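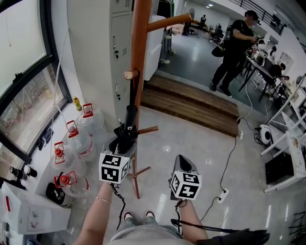

Orange coat rack, with a hand-held gripper in each hand.

Ralisia Small Grants and Bursaries: open register

README for the applications and awards tables

What this is

A register of applications made to the Ralisia fund, with the decision on each one. The fund gives small grants to local groups and bursaries to school leavers going on to college, university or an apprenticeship. The register is published once a year, in January, after the autumn round has been paid out.

Files

applications.csv — one row per application
awards.csv — one row per payment made
wards.csv — lookup table for ward codes

An application can have more than one row in awards.csv. Bursaries are paid in 2 instalments, and the second is only released when the student sends proof of enrolment. To get the total for an applicant, sum on application_id. Don't use group_name for this, as several groups have changed their names over the years.

Main columns

application_id: a letter and a number. G is a group grant, B is a bursary.
round: spring or autumn.
ward_code: where the group meets, or where the student lives.
amount_asked: whole pounds, as written on the form.
amount_awarded: whole pounds. Zero means refused. Blank means withdrawn before a decision.
purpose: free text for groups. Always blank for bursaries.
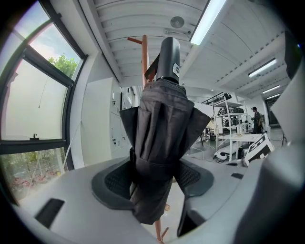
The most that can be asked for in a group grant is 400 pounds. A few older rows show more than this in amount_asked. They are left as the applicant wrote them, and amount_awarded never goes over the limit.

How it was put together

Paper forms were typed up by Rehema Mohamedi and checked against the payment ledger by Gitau Mwaipopo. Online forms come straight out of Rutik, the system we moved to when the old McGrath database was closed down. Dates from McGrath only gave the month, so all dates in the register have been cut to the month to match.

Privacy

Bursary applicants are not named, and their schools are left out. Any ward with fewer than 3 bursary applications in a round is coded as OTHER. Group names are kept, and applicants agree to this on the form.

Known problems

Late forms were not logged before the move to Rutik, so refusals in the early rounds are too low.
Some groups gave the ward of their secretary's home address. We have corrected those we know of.
The Zodarov travel bursary is run separately and is not included — please don't read its absence as a gap in awards.

Using the data

Free to use and share with credit to the Ralisia fund. Corrections should go to Catrin Owen at the fund office, with the application_id. Fixes are made in the next yearly release and listed in changes.txt.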